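4.3 Recording Stacking Examples in Simulation

This section applies to operators who record examples for the Tiltura learning module using the Jurnley simulator. Complete section 4.2 (Operator Accounts and Storage) before you begin.

Each task set requires 2,000 accepted examples. Training may be started once 1,450 have been accepted, but a model trained on a partial set must be labelled "interim" in the Drorka catalogue.

1. Open the simulator and load the round table room from the Tasks menu.

2. Select Stack, 2 cubes. Confirm that the colour of each cube matches the task card.

3. Select Randomize. The starting positions of the cubes are changed for every example. Do not move them by hand.

4. Press Record and wait for the green status light before moving the arm.

5. Pick up the first cube and place it on the second. Use smooth, steady movements. A small offset between the cubes is acceptable.

6. Open the gripper fully, then move the arm well clear of the stack.

7. Hold the arm still for 10 seconds and press Stop.

Caution: Do not press Stop while the gripper is over the stack. The checking program will reject the example and the slot must be recorded again.

8. Compare the last image of the recording with Figure 4-2.
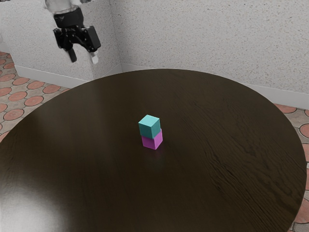

Figure 4-2. Accepted end position: teal cube on magenta cube, gripper open and clear of the stack.

9. Select Accept or Reject. If you reject the example, choose a reason code from the list.

Note: Rejected examples are kept in a separate folder. They must not be deleted, as the Gebru review tool uses them to set its error limits.

10. Upload the accepted examples at the end of each session. See section 4.4 for upload errors.

Section last revised April 20, 2023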